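Home | Tickets | Workshop notes | Spares | Log in

Ticket 1725 - hand-held gripper, Barnthorpe bench 2
Status: open, waiting for parts

Reported in September. Fingers not closing evenly on thin film packs. Right finger arrives first and the pack gets pushed over to the left before the grip is firm. Worse after lunch than first thing.

09:40. Cleaned both fingers with a dry cloth and checked the arm screws. One on the left arm took almost a quarter turn. No change.

10:15. Took both arms off. Upper bushings fine. Lower left bushing has play you can feel by hand. Swapped it for the Brallus one from the drawer and put a drop of light oil on all the pivots. Play gone.

11:30. Ran 42 closes with nothing between the fingers. They meet in the middle every time. Moved on to the green packs and the tote.
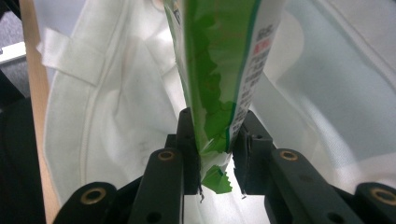 Should the bushings be oiled every shift?
Once a week is enough on this tool - more than that and the oil creeps down to the finger faces and the packs start to slip.

14:20. Fingers hold the film but I am not happy with the pads. Bits of film get caught at the tips and need picking off by hand. Do not use a blade, it marks the finger ends. Added a wipe of the tips to the start-up list.

15:05. Reset the closing force to the Bisis default and saved it under slot 14. The old setting was well over. Leave it there until the new pads come.

Still to do: new pads from Akgül, lower right bushing at the same time. Next full check at 2000 closes.

Comments

benchtwo: Had the same lean on ours. Lower bushing as well, the upper ones never seem to go.

kettle_on: Which oil did you use? The thick stuff made ours sticky.

benchtwo: Sewing machine oil here, no trouble so far.

pm_nights: Slot 14 was my setting for the cartons. Moved mine to 15.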